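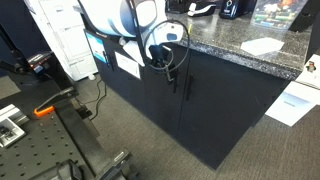

Fig. 2. Break-area cabinet with the bench equipment alongside.

Lornwood kit, product review handout

Welcome back, everybody! Today we look at the Lornwood bench kit as something a person might buy, so please put your buyer's hat on and leave the programming for later. Pritville lists the starter set at $837 and the one with the longer service plan at $917, and I'd like you to argue (kindly!) over whether the difference is worth paying.

Start with the breadboard in Fig. 2. The grid of threaded holes is what lets you move a bracket or a clamp wherever the job needs it, and I do think it's the nicest part of the whole offer. Then have a look at the cables on the carpet and write down how you would route them.

Read section 11 of the Etim guide before we meet again, and bring your notes along.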